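Three weeks with the Cornard hand grippers

I said in October that I would write up the Cornard grippers once we had used them properly, and a few people have asked since, so I will try to cover what I can. I paid for the hire myself. Well, work did, but I had to argue for it.

For anyone who missed the earlier post, we are trying to teach a two-armed robot to deal with laundry. We do not have enough time on the robot itself to record all the folding we need, and driving it by remote control is slow and makes everyone bad-tempered. The hand-held grippers get round that. You hold one in each hand, do the job yourself, and the cameras record what your hands did and what they were looking at. The robot side comes later.

There are a few outfits hiring these out now. I looked at three. Aguirre would only sell, and wanted the money up front. Brunditz had a good price but the wait was too long for us. Cornard had a pair ready, would hire by the week, and answered the phone, so we went with them. The hire was 300 a week for the pair, with the software included, and a deposit on top that I am still waiting to get back.

What comes in the case

Two grippers, left and right, the cables, a charger, spare finger pads and a printed booklet. The booklet is thin and has been translated by someone in a hurry. Vilmos Szekeres had used an older pair at his last job and he more or less ignored it. I read it twice and still had to ring up to find out what the light codes meant. There is a better version online but the case doesn't mention it.

Setting up took most of a morning the first time. You pair the grippers, run a short calibration with the fingers open and closed, then do a test recording and wait for the software to say it is happy. By the second week we had that down to the time it takes to drink a cup of tea. If you skip the open and closed step, the recordings look fine until you try to use them. We lost an afternoon's work that way, and I would like the software to refuse to start until it has been done.

In the hand

They are heavier than they look in the brochure. Not terrible, but after a long stretch my forearms knew about it, and we ended up swapping over after each batch. Saeed Rashti has bigger hands than me and found the handles comfortable. I found the reach to the trigger a bit long. A smaller handle, or an adjustable one, would be worth paying for.

The fingers are good. They have a curve to them and enough rubber on the pads to get hold of a single layer of cotton if you come in low. Thicker cloth is easier. Thin, slippery stuff is hopeless at first and then you learn to press down into the mattress a little before you close, and it mostly works. Towels we stopped worrying about after the first day.

The thing I had not expected was how much you miss your thumbs. Smoothing a crease with a gripper feels silly. You end up dragging the side of a finger across it, or lifting and dropping the whole thing again. Vilmos got quick at the lift and drop. I did not.

The cables are my main complaint. They come off near the base and they find their way under whatever you are folding. Jeton do a clip that holds the cable against your forearm and I bought a couple out of my own pocket. That helped a lot. Cornard ought to put something like it in the case.

The software

It does the job. You get the two gripper views and the head view side by side, and you can mark a recording as good or bad straight away, which saves a lot of sorting later. Over the whole hire we kept 156 recordings and threw out 41. Most of the bad ones were our fault - someone starting before the light was on, or dropping the cloth and carrying on as if it would be all right. A handful were dropouts where one gripper lost its connection. Support told me to update both grippers at the same time and not one after the other, and we had no more of those afterwards.

Exporting is slow. Leave it going at five o'clock and it will be there in the morning. I also could not find a way to rename a batch once it was made, so we have one called "test test saeed" with some of our best work in it.

Would I hire them again

Yes, for cloth. We have already asked about another few weeks. I would want the deposit sorted out first, and I would ask for the longer cables, which they do have but don't list. For anything small and hard I would look at something with narrower fingers. We tried socks and pens in a spare hour. Socks were all right.

If you only need a few dozen recordings I am not sure the setting up is worth it. For the amount we are after, it beats queuing for the robot.

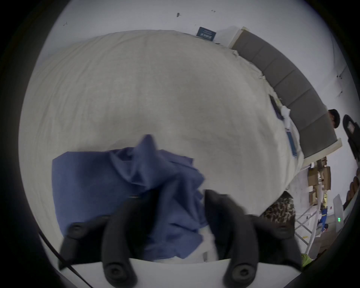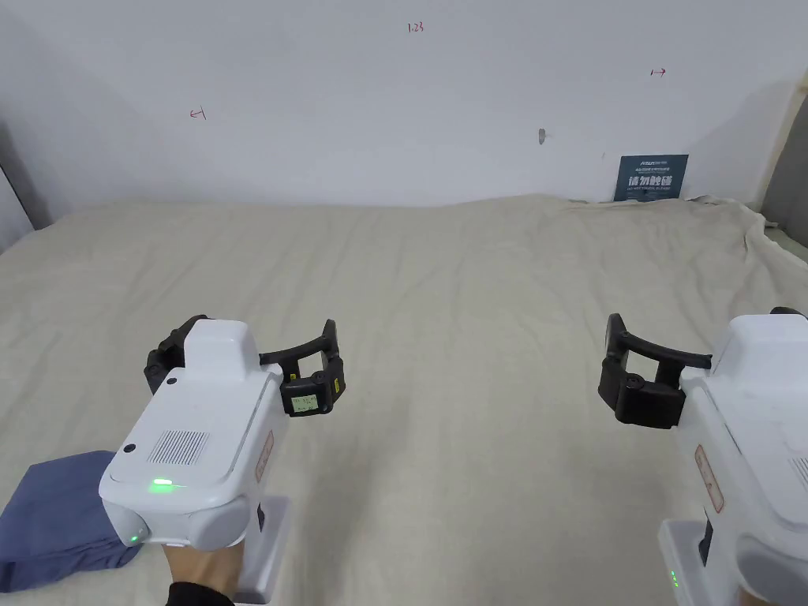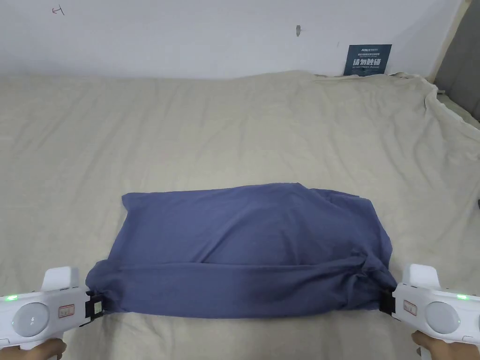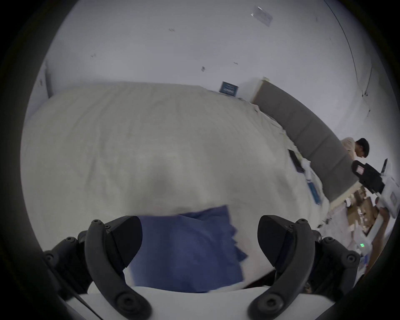 The blue cloth on the big bed, from the gripper cameras (first and last) and from head height (the middle two).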